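Search tickets... Go

Ticket 4193: Label printer skips every second label after roll change
Status: Resolved
Site: Gunville stockroom
Opened: 2025-05-31

Problem as reported

The Trerkero label printer at the packing bench feeds one blank label after each printed one. It started after the roll was swapped. The old roll was the Saarela stock we have used since March. The new one is from Tulstead, same width, but the gap between labels is wider. Batch of 232 shelf labels was stopped partway through and the rest was held.

Restarted the printer and the bench PC. No change. Reseated the roll and closed the lid until both sides clicked. No change.

Ran the gap calibration from the front panel (hold Feed until the light blinks 4 times, then let go). Printer fed six labels and stopped with the tear line in the right place. The next test print was fine. The one after that skipped again.

Checked the driver. The page size was still set for the Saarela stock, with the gap entered by hand. The driver sends that value with each job and it overwrites the calibration. This explains why the first test, printed from the panel, came out right and the second, sent from the PC, did not.

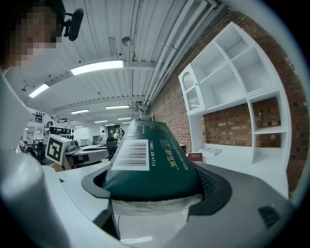 Changed the gap setting in the driver to "use printer value" and saved it as the default for all users. Ran calibration again. Sent 6 test labels from the PC, no blanks. Sent the remaining 193 labels from the held batch, no blanks, barcodes read on the first pass with the bench scanner.

Still open: the second PC has its own copy of the driver and has not been changed. It will skip labels the same way if anyone prints from it. Leave it unplugged from the printer until the setting is updated.

If the old Saarela stock goes back in, run calibration again before printing. The driver does not need to be touched.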